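Goston Test House, home-setting cell
Pre-run inspection, two-arm station, with comments
Filled in: February, morning shift

1. E-stop within reach of the operator's chair. PASS.
Reached it without standing up. The chair has been moved closer since last time, so somebody reads these.

2. Speed limit set for shared space. PASS.
Privine controller shows 279 mm/s on both arms. The sheet allows up to 300 and I see no reason to go looking for it.

3. Cables clear of joints through full travel. PASS WITH COMMENT.
Slack is needed, loops big enough to catch a drawer knob are a hobby. Tie back and recheck at full reach.

4. Gripper fingers tight, no play. PASS.
All 18 screws marked with paint pen. Paint pen returned to its drawer, a first for this building. 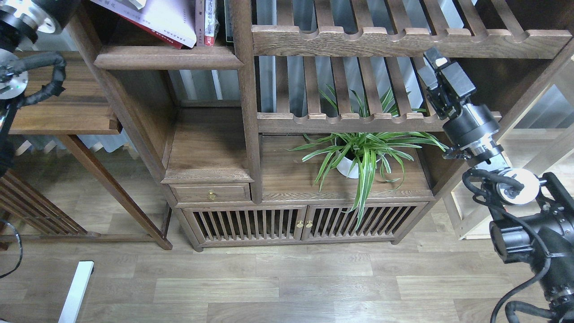 5. Furniture and props stable under a light push. PASS WITH COMMENT.
Potted plants count as props. The Asbridge rules call them "deformable obstacles," and I have yet to meet one that objected. Long leaves must stay out of the finger path unless the task is about leaves.

6. Doors and drawers closed before homing. PASS.
Check by hand. A camera check is welcome as well, after the hand.

7. Floor clear inside the taped zone. FAIL.
Tape is worn through on the operator side. A zone you have to remember is a rumor. Retape before the next run.

8. Log sheet signed by the last shift. FAIL.
Signed with a smiley face. Lại's site accepts initials, we accept initials, neither accepts the face.

Result: 2 fails, both cheap. Hold the station until items 7 and 8 are closed. Next inspection in 7 days.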